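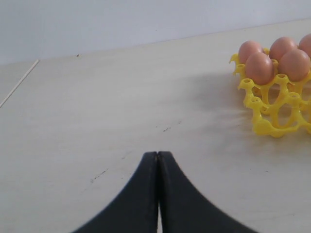 Figure 3. Wrist camera view with the fingers nearly closed and the egg tray on the table.

3.2 Fingers and wrist camera

The Kendby arm was built in the shared workshop at Uvier between the other jobs of the members, and most of its parts were changed at least once before February. The first fingers were flat and short, and they covered the object in the camera view during the approach. We therefore made a second pair with a narrow tip and a wide, curved base. In Figure 3 the fingers almost meet, and a thin line of the table can still be seen between them, while the yellow tray with the brown eggs stays in view on the right side. We use this thin line to set the zero position of the fingers by hand. The method is simple, but it depends on the light, and in the evening the operator needs more time for it.

Eggs were proposed by Giuliana Usuga as the test object, as their size varies a little and a too strong grip is noticed at once. The control program, Greris, stores one picture at each stop of the arm. In total 647 pictures were stored with the second fingers. Lamisi Ansah checked them and removed seven in which the exposure was wrong. Small marks on the tabletop were sometimes detected as objects, so the program now ignores any dark area below a fixed size. The limit was chosen by trial and is given in Section 4 together with the motor settings.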